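# mirkar-bench

Startup and scroll timings for four Android image loading libraries, collected because I stopped believing the numbers in their own READMEs.

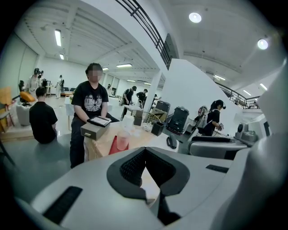 Every library in this space says it is the fastest. Most of them measured on one flagship phone with a warm cache, and a few don't say what they measured at all. Treat my numbers with the same suspicion. They come from two phones and one demo app.

## What's in the repo

- `runs/` has 3,546 raw timing rows as CSV
- `clean/` has the 2,626 rows left after I dropped runs with thermal throttling or a background sync
- `app/` is the demo app, a plain grid of 207 JPEGs
- `scripts/filter.py` does the dropping, so you can disagree with it

## Libraries

| Name | Cold start | Scroll | Notes |
|---|---|---|---|
| Givano | yes | yes | default config |
| Brikard | yes | yes | disk cache off, see below |
| Lund | yes | partial | crashes on fast fling |
| Mirkar | yes | yes | I maintain a fork, so weigh that |

Brikard's disk cache corrupted itself twice on API 28 and I gave up on it. Its cold start numbers look great and I don't trust them.

## Known problems

Each run lasts 60 seconds, too short to show slow leaks. No WebP or GIF. Frame times come from `dumpsys gfxinfo`, and I have seen it miscount after rotation.

Please don't quote a single "winner" from this. The gap between first and second is smaller than the gap between two runs of the same build.

## Running it

```
./gradlew :app:installBenchmark
python scripts/run.py --lib lund --out runs/
```

Turn off battery saver first. Pull requests with rows from cheap phones are welcome; include the raw CSV or I'll close them.

Last updated Friday, January 17, 2020. MIT license.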